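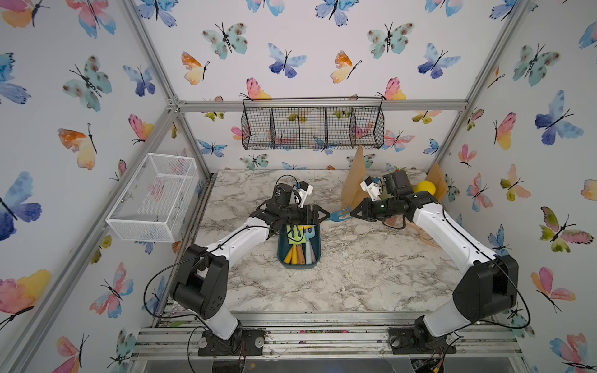 Two arms, one rail, one teal caddy. Cell 2 at Westamitz.

I want to argue for something that looks lazy: we should wipe our robot cells less and check them more.

When I came to Westamitz, the rule was that every cell must be clean before it is allowed to run. I understand the wish. But a clean table tells me very little about the machine. A bolt on the mounting plate can be loose above a very nice floor.
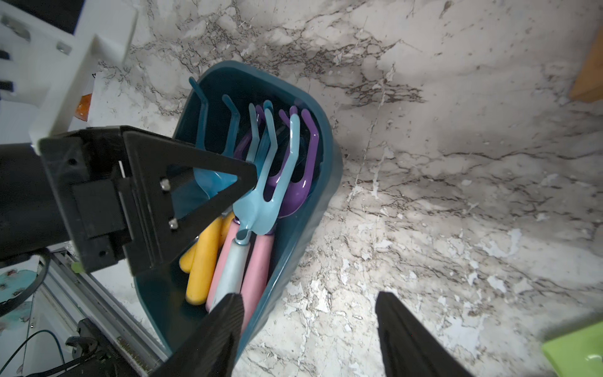
Photo: Westamitz / wrist camera

My list for a cell has 8 points, and most of them are near the hand. Screws of the gripper plate. Finger tips. Camera mount. Cables, where they bend — I move the joint slowly by hand and I watch the loop. Only then I look at the table.

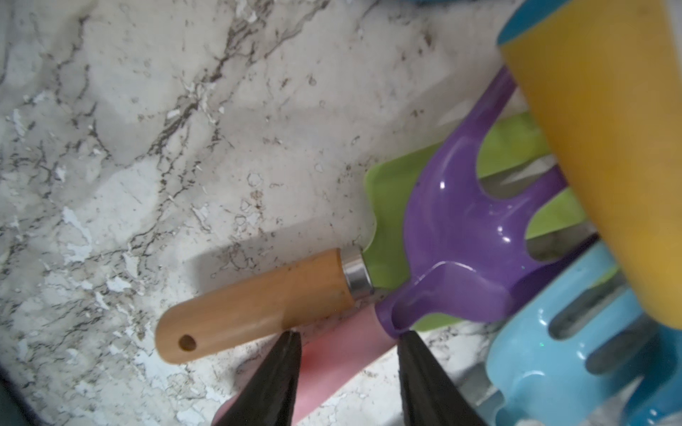 Westamitz Cell Maintenance Team

Some dirt on the marble pattern does not disturb me. Dirt in the slots of the rail does, and I will stop the work for it. My colleagues say this is a strange order of values. Maybe — but the cell log is now at 2485 hours, and I would like the next person to read in it which screw was turned, and when.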